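Mesh laundry bags, part two: folding and storage

The previous post covered wash settings. Storage took longer to work out. Sheer mesh has almost no stiffness, so a fold made in it opens again as soon as the hand leaves it. I tried the method in the Hernstead care leaflet first (halves, then thirds) and the stack leaned over within a day. The Draltach shelf box has a depth of 19 cm, which sets the limit for the folded width. Anything wider catches on the lid.
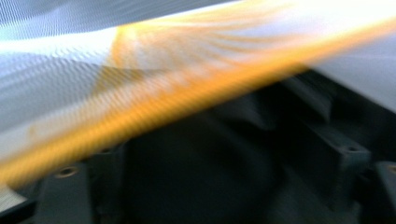
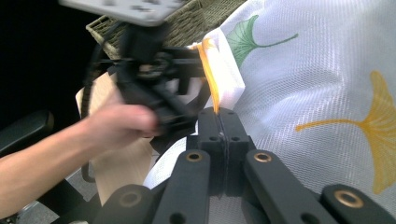 Edge binding is the part of a mesh item that decides how it folds. The mesh itself stretches on the diagonal, so measuring from it gives a different result each time. A bound edge holds its length. On a printed mesh such as the white one with ginkgo leaves, I ignore the pattern and work from the orange-yellow edge only. Lay one edge on the next, hold both corners, pull until the slack is out, then fold toward the center. Final size is 16 cm by 19 cm. A wicker basket will also do for storage, but line it first, as cane ends snag open weave.

I repeated the fold on a 40 cm Clistora bag with a zipper. The zipper goes on the outside of the last fold. Inside, it leaves a ridge and the next bag slides off.

Drying racks are a separate problem. The Hnatiuk rack has bars spaced too far apart for small mesh, and the corners drop through. I have ordered clips, a box of 200, the only quantity they sell. Results in December if they arrive.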